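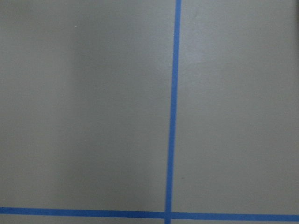

I'd signed up for the Zellico trial because it was free for 16 days and because I was the only one at Wiltemlow who didn't duck when the email went round. The deal was simple. They ship you an arm, you let it sort things, you tell them if you'd pay 2,548 dollars a year to keep it sorting things. We make toy sets. Foam blocks, mostly, and a wooden duck that doesn't sell.

Ekkachai Petchrat came with it. I'd pictured a guy in a company polo who'd plug it in and leave by lunch, but he showed up in a raincoat with a roll of blue tape around his wrist like a bracelet and asked where he could get soup. Then he papered my packing table and taped it into squares, and he was so slow about it I went and did the mail.

"It doesn't need the lines," he told me when I got back. "I need the lines."

I liked him right then, which was bad for the review.

The form had 100 points to hand out and I was supposed to be tough. Mindthorpe, our buyer, wanted us to be tough, so they could squeeze the price. So I pulled up a stool and tried to be mean. Setup, I wrote, takes forever. Installer hums.

But oh, I do love watching a thing get ready to work! The arm would go down low over the paper and stop, like my grandmother reading a label without her glasses, and Ekkachai would look at his laptop and say a word in Thai that I'm pretty sure wasn't a nice one, and back up it would go.

"What's it looking at?" I asked.

"The table."

"What's it think of it?"

He gave that some real thought. "It thinks it's a table," he said. "Yesterday, at Prasertsri, it thought the table was a block."

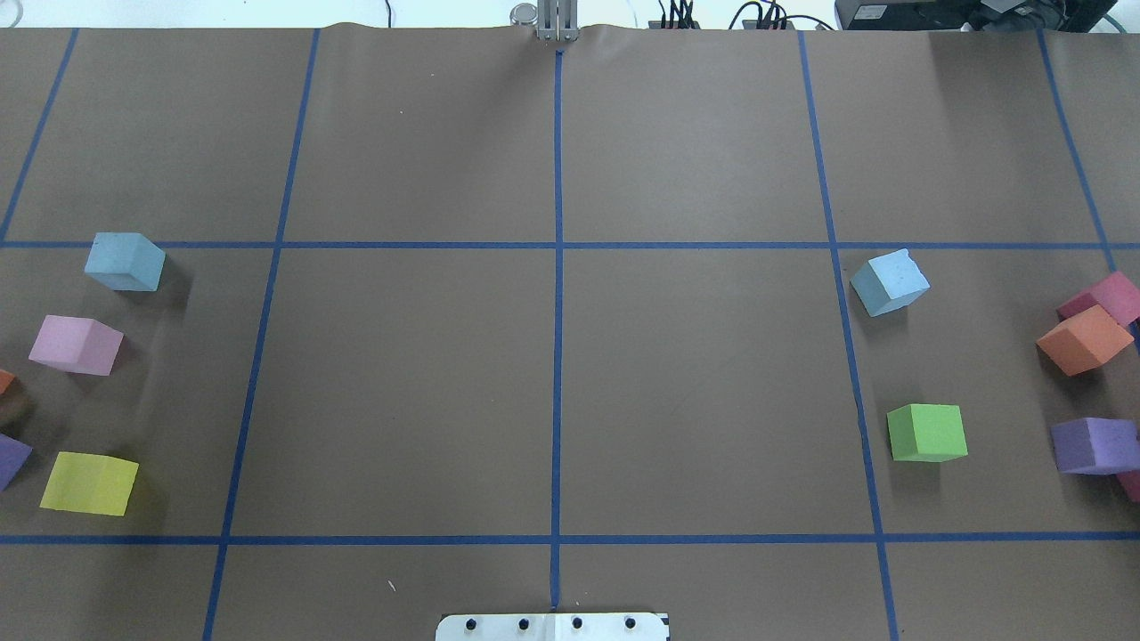 The colors were my job. I'd picked the blocks out of the seconds bin myself – blue, pink, orange, purple, yellow, green – and I'd put in one with a chip on it, to be difficult. I told him so. He said good, everybody should put in a chipped one, and at Prasertsri they'd only given him perfect ones and then called to complain.

We had some 800 blocks to get through before the trial was up. I kept thinking I'd catch myself wishing for my own two hands back, and mostly what I wished was that he'd explain the soup. He'd found a place behind the bus station, and he wouldn't tell me which one.

Around four o'clock my boss stuck her head in. "Well? Do we want it?"

I looked down at the form. I'd given it nine points for the tape.

"Ask me tomorrow," I said, and Ekkachai started humming again.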